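4.2 Release Detection and Height Estimation in Nested Stacking

The stacking task places one bowl inside another until all six bowls in a set form a single column. Early trials with the Climitz planner showed that most failures came from the release phase, when a finger dragged the rim of the bowl as it opened. The planner had assumed a fixed nesting offset, but small differences in how each bowl settles add up as the column grows.

The revised controller treats the nesting offset as a quantity to be estimated. After each placement, the perception module fits a set of ellipses to the visible rims and updates the height of the column. Adjacent rims of similar color were the main source of error. In the set shown in Figure 4, the white and light gray rims lie close together and the edge detector often merged them into one band. We therefore added a check on the expected number of rims, taken from the task plan. When the count and the plan disagree, the module keeps its previous height estimate and widens the search range for the next descent.

Contact is confirmed from joint torque and not from vision. The arm descends in guarded mode and stops when the filtered torque signal remains above threshold for 30 ms. The fingers then open in two stages, with a short pause between them - this gives the bowl time to settle before the wrist moves. The second arm is modeled as a static obstacle throughout the release.

The rim detector was trained on 2,000 labeled images and tested on 600 stacking attempts recorded at the Bernley site. The full method completed 93 percent of attempts. Trials in which the operator stopped the arm by hand were counted as failures. The same thresholds were used for every bowl set, and no tuning was done between sessions.

Figure 4. Six-bowl stack with the gripper at the uppermost bowl. The second arm is at upper left.

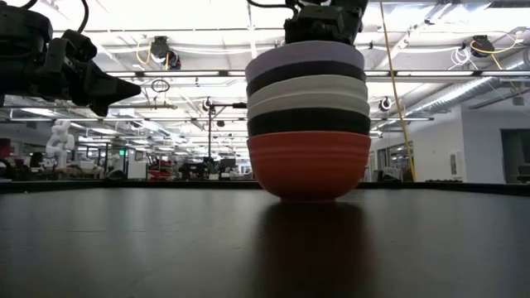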